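De : Elsie Haslam
À : liste Planska-entretien
Objet : Re: [planska] doigts de pince qui glissent sur les boîtes transparentes
Date : 2 août

Bonjour Ubaldo, bonjour la liste,

Ubaldo Sanna a écrit :
> Depuis que j'ai remonté les doigts noirs sur la pince à main, elle
> tient très bien le carton et la mousse, mais dès que je passe à du
> plastique lisse ça part de travers. La boîte pivote, ou alors elle
> s'échappe par le coin. J'ai resserré les vis, j'ai refait le zéro
> de l'ouverture, rien n'y fait. Est-ce que quelqu'un a déjà eu ça
> sur une Planska ? Faut-il changer les doigts ou c'est un réglage ?
> Et au passage, vous nettoyez avec quoi ?

Alors oui, j'ai eu exactement la même chose en juillet, sur la nôtre, et j'y ai laissé 2 après-midi entiers (merci la clim en panne). Avant de commander quoi que ce soit chez Burkomora, regarde les stries des doigts ! Chez moi elles étaient pleines d'une espèce de farine grise, de la poussière de carton tassée au fond des rainures. À l'œil on ne voyait presque rien, il a fallu passer l'ongle dedans pour comprendre.

Pour le nettoyage : brosse à dents souple, eau tiède, une goutte de liquide vaisselle, et on laisse sécher une nuit, doigts démontés. Pas d'alcool chez nous, j'ai abîmé une paire comme ça l'an dernier, la surface est devenue toute luisante et elle glissait encore plus qu'avant. Ngui m'avait pourtant prévenue sur cette même liste, bon.

Ensuite le remontage, et là je pense que ton problème vient peut-être aussi de là. Les deux doigts se ressemblent beaucoup et on peut très bien en monter un à l'envers sans forcer. La face striée doit regarder l'autre doigt, bien à plat. Je visse à moitié, je ferme la pince sur une cale de 10 mm, et je serre seulement à ce moment-là, en alternant d'une vis à l'autre. Si on serre pince ouverte, un des doigts prend un petit angle et ne touche plus que par une arête. Sur de la mousse ça passe, sur du plastique dur ça pivote, tout ce que tu décris !

Pour le zéro, le nôtre est à 164 dans le menu de Bavport, mais ne recopie pas ma valeur, elle dépend de la paire montée. Note l'ancienne quelque part avant d'y toucher — je l'écris au feutre dans le couvercle de la mallette, ce n'est pas élégant mais je la retrouve.

Pour l'essai, je prends une boîte en plastique fumé à couvercle articulé, posée de biais sur la table, et j'approche pince grande ouverte :

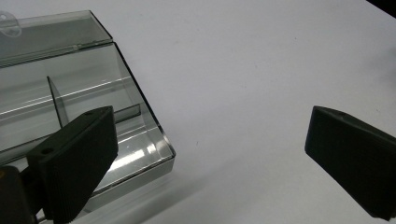 Essai sur la boîte fumée, couvercle relevé, mâchoires ouvertes.

Je prends d'abord par les deux parois opposées, couvercle fermé, puis couvercle ouvert, parce que le poids n'est plus du tout au même endroit. Le coin arrondi, je le garde pour la fin, c'est là que ça lâche en premier si l'alignement n'est pas bon. Dix prises d'affilée sans que la boîte tourne et je considère que c'est réglé. Le compteur de la nôtre affichait 2 841 cycles quand j'ai fait tout ça, et je m'en sers maintenant de repère pour le prochain lavage.

Dis-moi ce que tu trouves dans les rainures, et si tu peux, de quel côté sont tournées les stries sur ton doigt gauche. Si les doigts sont vraiment usés, j'ai une paire d'avance que je peux t'envoyer, tu me la rendras quand Burkomora t'aura livré.

Bon courage,
Elsie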